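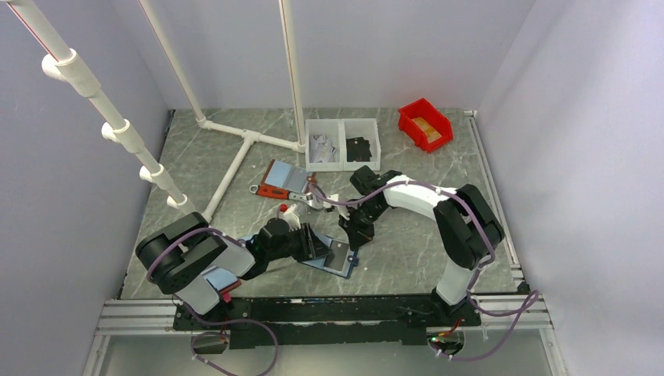 White pipe, open tees and two bins on a marble-patterned top.

Rin Morikawa has spent 300 dollars on plumbing supplies and has yet to move any water. The white PVC goes into frames: uprights, a crosspiece low down, a diagonal where she thinks one is wanted. Push the tees on, she told me in May, and you can hang anything from them.

Can you? I counted plenty of open stubs at her Prurkdale workshop and very little hanging. The tidying had been left to the bins. I have nothing against a bin with two compartments. It asks you to make one decision, and small black bits on one side with crumpled white and silver stuff on the other is a decision of sorts. The red bin holds something flat and yellowish. The wrench, meanwhile, lies out on the work surface, half across a red-bordered thing with a light blue card in it.

Hervé Delaunay, who sells the Flaltby shelving system and so has his own reasons, calls pipe furniture "a phase." His cheapest unit takes 2 people to assemble, and I've met it. It wobbles too. Morikawa says hers will stiffen up once the joints are glued. She also says she may not glue them.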